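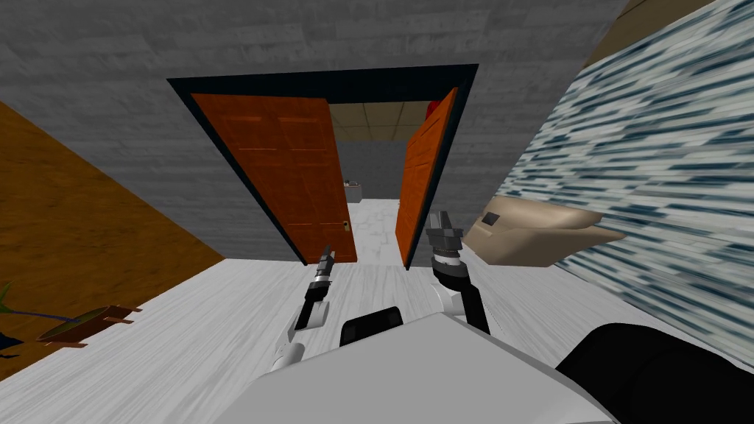 4.2 What the discount did at the counter

I should say up front that I went into this part of the study expecting the discount to do most of the work. Priltau had set its cashless rebate at 2 percent for any purchase paid by card or phone, and the small shops on the Trekport ferry line all put up the same green sticker on the same morning. I thought I'd see a jump in the first week and then a slow climb. I got the jump, but the climb never came.

My data for this section come from two places. The first is the set of till records that 59 shops agreed to share with me, with customer details stripped out before I ever saw them. The second is a pile of receipts, 1,860 in all, that I collected by hand from the recycling boxes by the exits (with permission, and with gloves). The receipts matter because the till records only tell me how a sale was paid. The receipts also show whether the rebate was printed as its own line or folded into the total, and that turned out to be the thing I cared about most.

Shops used one of two payment terminals, Kofler or Workel. On the Kofler machines the rebate shows up as a separate line at the bottom of the slip. On the Workel machines it just comes off the price, and unless you do the math yourself you'd never know you had saved anything. I didn't plan for this difference. I only spotted it in March, when I was sorting slips on my kitchen floor and kept making two piles without quite meaning to.
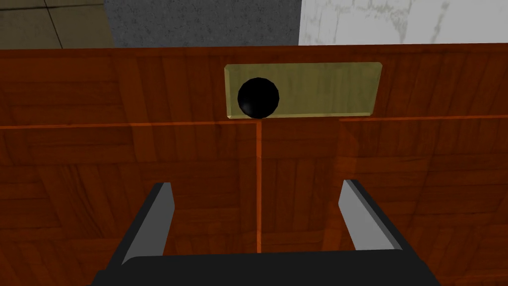

Once I split the shops by terminal, the picture got a lot clearer. I worked out the weekly share of cashless sales for each group. Both shares rise in the first week. After that the Workel line slides back toward where it started, while the Kofler line holds most of its gain through the end of the period.

The weekly share here is of sales paid by card or phone, by terminal type. Shops that switched terminals partway through are left out.

I want to be careful here. Shops picked their own terminals, and the ones with Kofler machines tend to be a bit bigger and closer to the dock, where people are in a hurry and like to tap and go anyway. I tried matching shops by size and by distance from the dock, and the gap between the lines got smaller but didn't close. I also dropped the bakeries – they sell a lot of very small items, and a rebate on a bread roll is hardly worth printing – and that left the pattern pretty much as it was.

There's also the matter of fees. Several owners told me they were happy to take cards for a full bag of groceries but would still rather have coins for a pack of gum, rebate or no rebate. A few said so out loud to customers while I was standing there. None of that shows up in the till records, and I have no good way to measure it, so I come back to it with the interviews in Section 5.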